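Learning to sit on the floor again

In November I gave away my armchair. It was a big brown thing I bought when I first moved into the flat on Dadmont Street, and it took up a third of the living room. Kheri Mabula from downstairs needed one for his mother, so two of us walked it down the stairs and that was the end of it.

I meant to replace it. I measured the space, looked at a few small chairs online and saved one called the Huvari, which cost 668 with delivery. Then I kept putting off the order. In the meantime I sat on the floor, on a folded blanket, with my back against the wall. I am 55 and had not sat on a floor for longer than it takes to wrap a present in many years.

The first week was bad. My hips hurt, my ankles hurt, and after 13 minutes my left foot went to sleep. Getting up was worse. I had to roll onto my side, get a hand on the radiator and pull. I timed myself one evening because I wanted to know how long I could last, and I gave up before the kettle had boiled and cooled enough to drink from.

What changed my mind about quitting was that I started to notice how few positions I used in a normal day. I was in a chair at work, a seat on the bus, a chair at dinner and then the armchair until bed. All of them put my knees at the same angle. On the floor I couldn't hold any one position for long, so I moved. Legs crossed, then one knee up, then both legs out straight, then kneeling until my shins complained.
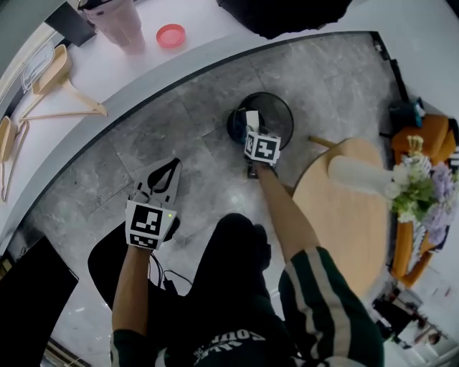 One knee up is still the position I use most. It takes the strain off the lower back and leaves both arms free, so I can sort the mail or fold laundry that way without thinking about it. Crossed legs look better but I can only do them well if I sit on something. A firm cushion works, and so does a thick phone book if you still have one. Soft cushions are useless. You sink in and your knees end up higher than your hips, and then your back rounds.

The surface matters too. My living room is wood and the kitchen is tile, and tile in winter is miserable without something under you. I bought a wool mat from Erimetti, a shop near the station that mostly sells curtains. It's thicker than a yoga mat and doesn't slide. I wash it by hand in the bath, which takes most of an afternoon to do properly, and then it needs 2 days over the rail to dry.

My sister thinks this is all a bit much. She came to stay at Esquivel with me over the holidays – our parents' old place, which has more chairs than anyone could use – and I spent the evenings on the rug by the stove. She asked if I was feeling all right. By the end of the visit she was down there too, doing the crossword, though she says it was for the heat.

There are things I still don't do on the floor. I don't eat there, because I spill. I don't use the laptop there for more than a short email, because looking down at the screen gives me a sore neck. A low table would fix that and I have been looking at secondhand ones. Most are either coffee tables that are too high or trays that are too wobbly. If you have found one that works, leave a comment.

Getting up is where I notice the biggest difference. I can do it now with one hand on the ground, and on a good morning with no hands. I practiced by getting down and up five times before breakfast, holding the windowsill at first and then just standing near it. My knees click every time. I asked the doctor about the clicking and she said to carry on as long as it doesn't hurt, and it doesn't.

If you want to try it and you have bad knees or a new hip, ask someone who knows about these things first. Otherwise, start with the news or one phone call, and sit with your back against a wall. Keep something solid in reach for getting up.

I still have the Huvari saved. Guests need somewhere to sit, and my uncle is coming in the spring and he is not going to kneel on a mat for anyone. I'll probably order it before then, in the gray if they still have it.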